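Chapter 4
Property and Ownership

What you will learn in this chapter
How the law separates owning a thing from holding it
The difference between real property and personal property
What happens when goods are lost, left behind, or placed in someone else's care

Key terms: title, possession, real property, personal property, fixture, bailment

Most people use the word "property" to mean land or a building. In law the word is wider. Property is a set of rights that a person has in a thing. The owner may use it, lend it, sell it, give it away, or keep other people from using it. These rights can be divided. A landlord in Clavaven owns an apartment, but the tenant has the right to live there until the lease ends. Both of them have a legal interest in the same rooms.

Title and possession

Title is the legal right of ownership. Possession is physical control. The two usually go together, but they can be split. If you lend a friend your phone for the afternoon, your friend has possession and you still have title. If the friend sells it, the buyer generally gets no better right to it than the friend had. 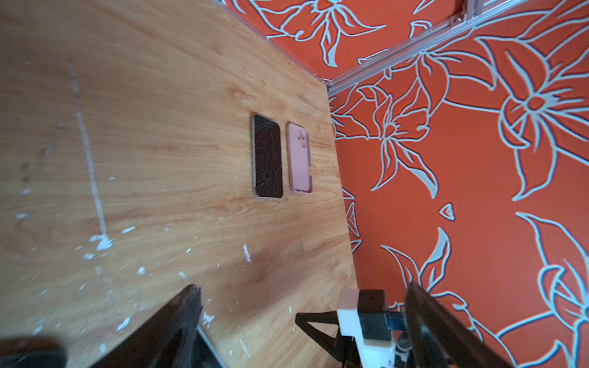
Figure 4.1 Two smartphones on a tabletop. Looking at an item does not tell us who holds title to it.

For many everyday goods there is no public record of title. A person may prove ownership with a receipt, a serial number, or the word of a witness. Cars and land are different, and a transfer of either is normally put on record with a government office. The record office in the town of Tanaddale entered 584 transfers of land in its last full year. Sales of used furniture in the same town left no official trace at all.

Lost and mislaid goods

Property is lost when the owner parts with it by accident and does not know where it is. It is mislaid when the owner puts it down on purpose and then forgets it. A phone that slips out of a pocket on the sidewalk is lost. A phone set on a store counter during a purchase and left there is mislaid. In many places the finder of lost goods may keep them against everyone except the true owner. Mislaid goods usually stay with the owner of the premises, where the person who forgot them is likely to look first. Some states have replaced these rules with a statute, so the local law should always be checked. 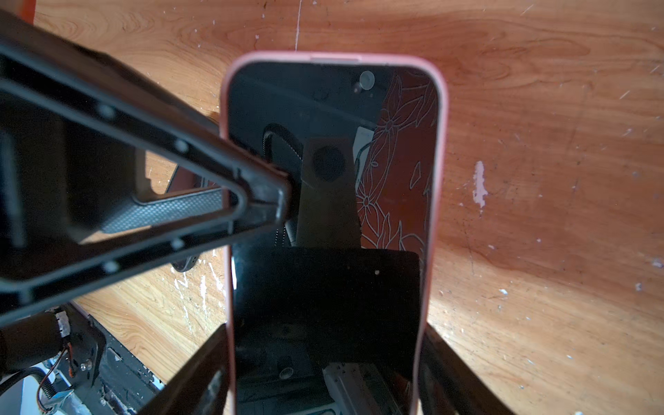
Real and personal property

Real property is land and whatever is permanently attached to it. Personal property is everything else that can be owned. An item can pass from one class to the other. Lumber in a store is personal property. Once it has been built into a house, it is part of the real property.

An item attached in this way is called a fixture. Courts look at how firmly it is attached, whether it was adapted to the building, and what the person who installed it intended. A basket hung on a wall is usually easy to take down, and a tenant who put it up can normally take it along when moving out. A built-in furnace stays.

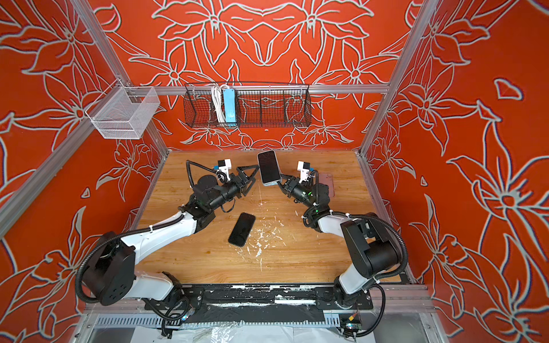 Bailment

A bailment is created when one person hands over personal property to another for a limited purpose. The owner is the bailor and the person who receives the goods is the bailee. Suppose a customer leaves a coat at Nakpan Cleaners. The shop must take reasonable care of the coat and return it when the work is done and the bill is paid.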